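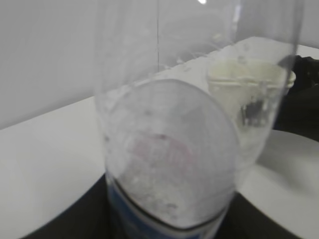
Leicester, March

Cloudy patch inside a big clear plastic bottle – will it come off, and can I still use it?

Posted by Zubaida Qureshi

Hello everyone, I hope somebody can put my mind at rest. I have a large see-through plastic bottle with a blue label round the lower part, and I have been meaning to keep it on the table for squash when the family come over, with the little cream cups next to it. The plastic has gone a milky, frosted sort of colour at the rounded end, with tiny specks in it, and I can't for the life of me tell whether it is scratched, or chalky from our water (we are very hard water here, the kettle is a disgrace), or simply a bit of mist.

I have rinsed it more times than I care to admit. I tried washing-up liquid and a long brush, but the brush I have is really meant for vases and it bends before it gets where I want it to go. My sister-in-law says throw it out and stop fussing. I do hate throwing out a good bottle though, and it is such a nice size – you can fill it before everyone arrives and then sit down like a guest yourself.

There is also some pinkish-red lettering that shows through the plastic, very blurry, and I can't make out a word of it from the front. I don't mind that staying, but if anybody knows how to get the label off without leaving the sticky stuff behind I would be glad of that too. Thank you in advance, and sorry for going on!

24 people found this useful to read

Nusrat Mohmand

Hello Zubaida, you are not going on at all, I have a cupboard full of bottles and could talk about them all afternoon.

The first thing I would do is find out which of your three it is. Empty the bottle, shake out what you can and leave it upside down on the rack overnight with the cap off. If the cloudiness has gone by breakfast it was only damp and you can stop worrying. If it is still there, run a fingertip over the outside. Scuffs you can usually feel, a sort of fine roughness, and those are there for good I'm afraid. They look worse than they are.

If the outside is smooth then my money is on limescale, and that will shift. Pour in a good splash of white vinegar, top it up with warm water (warm from the tap, please, never from the kettle, I once turned a lovely bottle into something like a dropped hat) and leave it an hour or two. Then tip most of it away, add a small handful of uncooked rice, put the cap on and swirl it round and round. The rice gets into all the places a brush won't. Rinse until you can't smell vinegar any more, which takes longer than you'd think with a big one.

Please don't put bleach in after the vinegar, even if you are tempted. The two must not be mixed. And keep wire wool well away from it, as it will only give you more frosting than you started with.

For the label, fill the bottle with warm water and let it stand for 10 minutes so that the glue softens from behind, then peel slowly from one corner. Whatever stays behind comes away with a dab of cooking oil on a cloth, rubbed in little circles, and then soapy water to get the oil off. If your red lettering is on the label it should leave along with it. If it is printed on the plastic itself I would leave it alone.

Jawad Mughal

Rice works. Dry rice though, not cooked, my son tried it with leftovers.

Otherwise just get a new one, they are not dear.

Pornthip Kongkaew

I would like to add something to what Nusrat has written, all of which I agree with. Do check underneath and on the label for what the bottle was sold as. Plenty of big clear bottles are meant for drinking water and are fine for squash for a good while, but some are sold with other things in them altogether, and I wouldn't put a drink in one of those however well it had been washed. If you can't find out, use it for watering the windowsill plants and buy a jug for the table.

If it is a drink bottle and the frosting is only scuffs, I'd carry on using it for cold things until it starts to smell or crack. Mine did two summers before it went to the recycling. Oh, and let it dry completely before you put the cap back on – a capped damp bottle goes musty in no time, and then you are back to the vinegar.

Related in Kitchen and Table
Getting the smell of orange squash out of a flask
Can plastic cups go on the top rack?
Limescale in the kettle: lemon or vinegar?
Sticky label glue on jam jars
What size jug for a family party?

Contact us | © Hayat Household Help | Back to top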